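Kelenholm shop will stay open as a cooperative

27/10/2024

The only general store in Kelenholm will not close this winter. At a meeting in the school hall, the people of the village voted to buy the business from its owner, Yasuo Onishi, and to run it together as a cooperative. The first day under the new arrangement is planned for February.

Mr. Onishi has kept the store for 22 years. He told his customers in the spring that he wanted to retire, and that he had looked for a buyer without success. One chain sent a person to see the building, but the offer did not come. After this, a small group began to meet on evenings in the kitchen of Wakana Koyama, who teaches at the primary school, and to work on a plan.

"We were not sure if people would give money for something which they already had," said Ms. Koyama. "A shop is like the street light. You think of it when it is dark."

Under the plan, each household can buy a share for 50 euros. One share gives one vote, and it is possible to buy more shares but not more votes. Households that cannot pay the full price at once may pay it in 2 parts, the second one in summer. The building itself is not part of the sale. It belongs to the Petersen family, who have agreed to keep the rent at the same level for the first years.

The discussion at the meeting was long and at moments a little loud. The most questions were about opening hours. At present the store closes at 18 every day except Sunday, when it does not open at all. Some parents asked for a later hour, as the bus from the town arrives when the door is already locked. Others were afraid that longer hours would mean higher wages and then higher prices. It was decided to try a later closing on two evenings of the week and to look at the results after the summer.

There was also disagreement on the bread. Until now it has come frozen and been baked in the store in the morning. Takeshi Ueda, who bakes at home and sells at the market, offered to deliver fresh bread three times a week, but he could not promise the same price. This point was left for a later meeting.

Blagoje Delić, who lives on the hill road and does not drive, was one of the first to sign for a share. The next supermarket is around 22 kilometers away, and the bus goes there only in the morning and comes back in the afternoon.

"For milk I would lose the whole day," he said. "My neighbor is kind and takes me in his car, but I do not like to ask each time."

Not all were in favor. Several people said that the village had already tried to save the post office in the same way, and that this had ended with debts. Bit-na Ma, an accountant who prepared the figures without payment, answered that the post office never had its own income, and that the store has made a small profit in most years. She also warned that the profit is really small, and that one broken refrigerator can take all of it. For this reason the plan sets aside a part of the share money for repairs, and this part may not be used for stock or wages.

The two employees will keep their jobs and their present contracts. Mr. Onishi will stay through the spring to help with the orders and to introduce the new manager to the suppliers. The position of manager will be announced next month, and people from outside the village can also apply.

The range of goods will stay almost the same at the start. Food and drinks bring in the most, but the members were surprised to hear how much the store earns with the small things: batteries, soap, sewing thread, items that one needs today and not on Saturday. The cooperative wants to ask the customers in writing what they miss on the shelves. Paper forms will lie next to the cash desk, and they can also be left in the mailbox of the school.

A name is still missing. The sign over the door says only "Store", and many at the meeting thought that this was enough – others would like something with the name of the village in it. Suggestions can be given until the end of the year.

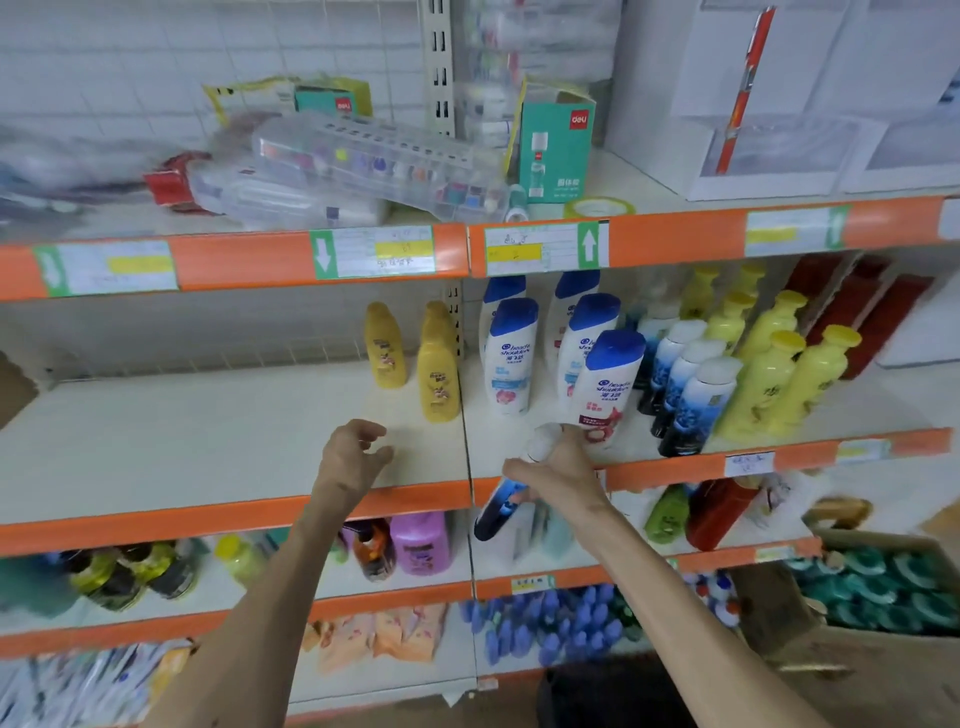
Bottles and shelves with orange front edges, in both pictures
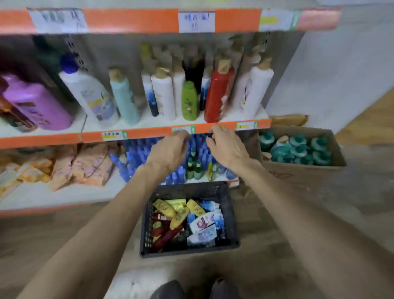

Can I buy a share if I have moved away from Kelenholm?

Former residents can buy a share at the same price, but it comes without a vote. The form is the same as for households in the village, and you should write your present address on the second page.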